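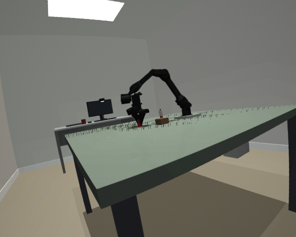 By K. Limsakul

Do Password Strength Meters Measure Anything?
Project report, Introduction to Information Security
Submitted 2020-03-27

Why I picked this

Almost every sign-up page now has a little bar under the password box. It starts red, turns yellow and ends up green, and when it is green you feel you have done your part. I have been turning bars green for years without asking what made them change color. When our course asked for a project on a security tool that ordinary people use, I wanted to find out whether the bar knows something I don't.

My guess before starting was that it mostly counts characters. I still think that was a fair guess, although one of the meters did better than I wanted it to.

What the meters claim

I looked at six meters. Most of them are small scripts that a site owner can drop into a form. The two I spent the most time on are Skelline, which several of my classmates had used in their own web projects, and Brendance, which is bundled with a form builder and gets switched on by default. The other four are older scripts with fewer options, and I group them together below.

The Skelline documentation says it gives users "a true picture" of how hard a password would be to break. I could not find anything in the documentation saying how that was tested. Brendance says less, only that it "encourages stronger choices." That is hard to check, but at least it does not promise much.

None of the six explains on the screen what green means. It could mean the password would survive a day of guessing or a hundred years of it. A user has no way to tell, and I suspect that most site owners don't know either.

How I tested them

I did not want to use anyone's real passwords, and I did not want to ask classmates to make some up for me, since people behave differently when they know somebody is going to look. I wrote a script that makes passwords the way people are usually said to make them: take a common word, capitalize the first letter, swap a letter for a number or a symbol, and stick something on the end. The words came from a list of 3,000 common English words. After removing duplicates and anything too short for all the meters to accept, I had 731 test passwords.

Each one went through every meter on a test page running on my own laptop. I wrote down the color and the label. Then I ran a simple guessing program that used the same word list and a set of well-known changes, and noted which passwords it found.

There is an obvious problem with this. I made the passwords with rules and then broke them with rules that were quite similar, so of course my program did well. My instructor pointed this out in September when I handed in the plan, and the point stands. I would not use my results to say what share of real passwords can be guessed. What they can show is whether a meter gives a green light to something that a very plain attack would find quickly, and that is a smaller question.

What came out

The four older meters behaved almost exactly alike. They give points for length and for each kind of character, and nothing else seems to matter. A common word with a capital letter, a zero in place of an "o" and an exclamation point on the end was rated strong by all of them. Guessing programs try that sort of thing first. A long string of small letters picked at random was rated weak or medium, and my program never got close to it.

Brendance was a little different. It has a short list of banned passwords, and if you type one of those the bar stays red. If you add a single character to the end, the bar forgets what it was worried about. I tried this several times because I thought I had set it up wrong. I hadn't.

Skelline was the best of the group, and I say that with some reluctance given the way it describes itself. It looks for dictionary words inside the password, including words with swapped letters, and it lowered the score for most of my test passwords. It still has gaps. It did not notice keyboard patterns that go diagonally, and it treated two common words stuck together as if they were something rare. In its strictest setting it caught more, but the strict setting is off unless the site owner finds it in the options.

Trying it on a real form

For the last part I looked at the sign-up page for Flavport, a practice site that our department keeps for web classes. It uses one of the older meters, and it also refuses any password without a symbol. Going through the form myself, I noticed that I stopped thinking about the password once the bar was green. I added a symbol at the end, as I suppose most people do, and went on to the next box.

One person filling in one form is not evidence. But I would like to see somebody study whether a meter makes people stop too early, as I think that could matter more than how well it scores.

Limits

Besides the problem with my word list, I tested only in English, and only the version of each script that was available when I started. I do not know how the sites store passwords after they are sent, and that probably matters more than anything the bar says. A password reused on three sites is a risk however green it looks, and no meter I tested can see that.

What I would do

If I were building a site today I would take the four older meters off the list completely. I would consider Skelline with the strict setting turned on, and I would change the label so that it does not say "strong," because the script can't know that. I would also check new passwords against a list of leaked ones before accepting them and allow long passwords without forcing symbols into them.

For my own accounts I have started letting a password manager make up the passwords. The bars go green for those too, including on the meters that I don't trust.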